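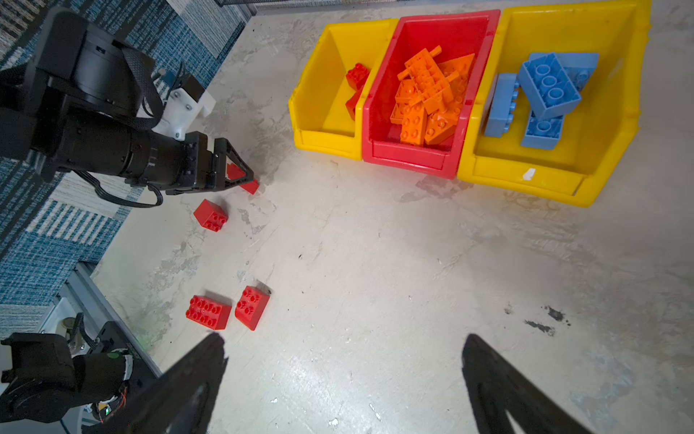 Red bricks on the floor, yellow bin behind

Family lawyer or general practice for a simple guardianship?

napaporn_c
Hi everybody, long-time reader and first-time poster, so please be gentle! My sister has asked me to be named as guardian for her two kids in case anything happens to her and her husband. We all agree on it, there's no fight, and I'd be honored. The question is who should draw it up. We've talked to two offices in town. One is Wongsuwan, which does nothing but family law and wants a 3000 dollar flat fee for the wills and the guardian papers together. The other is Drilen, a general practice where the attorney, Mr. Thongdee, has been at it for 13 years and bills by the hour. He was very kind on the phone and let me ramble (I do ramble). Would you pay for the specialist?

hidton_mom
Welcome! We went with a general practice in Hidton when our kids were little and never regretted it. Our attorney did real estate closings in the morning and wills in the afternoon, and she remembered every one of the kids' names. For a family that agrees on everything I'd save the money and put it in a college account.

Decha K
I'm going to disagree, with love. My brother Sakda and I used a generalist for our mother's papers, a lovely man, and he left out a backup guardian for our youngest cousin, who was living with her. It took us 6 months to get that straightened out. Somebody who does this every day has a checklist in their head. Ask both offices how many guardian nominations they've written this past year and see who answers without stopping to think.

hidton_mom
Fair enough, Decha, and I'm sorry you went through that. I still say it comes down to the person more than the sign on the door. Our attorney brought up the backup before we'd even sat down!

thitima.p
Retired paralegal here, and not your lawyer, so take this as kitchen table talk. I worked for both kinds of office over the years. Wherever you go, get the fee in writing and ask what it covers. Does it include changes if your sister moves out of state? Who holds the originals? And the guardian of the children and the person who handles the money can be two different people, so have your sister think that over before the first meeting and you'll save everyone an hour.

napaporn_c
Oh my goodness, thank you all. I hadn't thought about the money part, and my sister hadn't either. She has an appointment with Mr. Thongdee on Fri 22 September and we're going to bring Decha's question and Thitima's list, and then call Wongsuwan back with the same ones.

Decha K
Good plan. Ask about the backup at both places, please, for my sake.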